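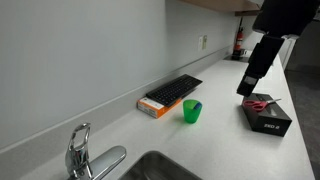
Counter between sink and end cabinet, low backsplash behind.

Sealing the joint between benchtop and low backsplash: silicone or acrylic?

Asked by Hubert Pietrzak

White benchtop, white backsplash, painted wall above. The run is 279 cm and the existing bead has shrunk away from the backsplash for 122 cm, starting at the sink end. Gap is 2 mm at the widest. I have a tube of paintable acrylic left over from the cornices. Is it suitable, or do I need to buy silicone? The bench has to be cleared either way (keyboard, boxes, scissors, the lot).

2 answers

Bernadette Hayes
Neutral-cure sanitary silicone, white, mould-resistant. Acrylic is fine for the top edge of the backsplash where it meets the paint, but not for the bottom joint near a tap. Remove the full 279, not only the failed section, as new silicone bonds poorly to old. Plastic scraper, then metho on a lint-free rag. Mask both sides, tool once, pull the tape while wet. Leave 24 hours before using the sink. Keep silicone off the wall; paint won't take over it.

Aniela Śliwiński
I used acrylic in the Hudham flat and it was OK until February. Got mouldy after that. Check the tap base as well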